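Sunday, January 15, 2023

Notebook, press coverage study (hospital visits by politicians)

Yesterday I finished reading the articles from the Prelley archive. There are 1,940 of them after I took out the copies. Many local papers print the same agency text with a new title, so the first number was about 3,000 and it was not useful for us.

I am coding each article by one question: who speaks first, the politician, the hospital staff or the patient. I did 716 so far. It goes slower than I planned. The difficult ones are where a nurse is quoted but the sentence was clearly given by the press office. I put these under "staff" with a mark P, and we should decide together before April if they stay there.

Problem with the Lasten export: the date of the visit and the date of printing are in the same column. For the weekly papers this makes a mistake of up to six days. I corrected the weeklies by hand and left the dailies as they are.

Also I changed my opinion about the photo captions. In the December notes I wrote that we can skip them. But in the Flemby regional papers the caption often names the minister and the article below talks only about waiting times. So the captions must be coded separately. Sorry for the extra work.

To do:

1. Send the list of P cases to the group, with page numbers.

2. Ask the Kováčik library if they have the evening editions. Their catalog shows them but I could not open any.

3. Replace the old contact list on our shared page.
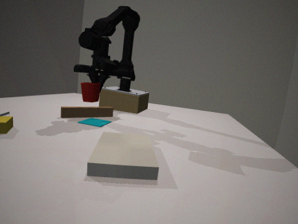 4. Check again the first 50 articles, I was coding more strictly at the beginning.

5. Write to Prelley about the two missing months.

Next session I start from article 717, the folder with the blue label.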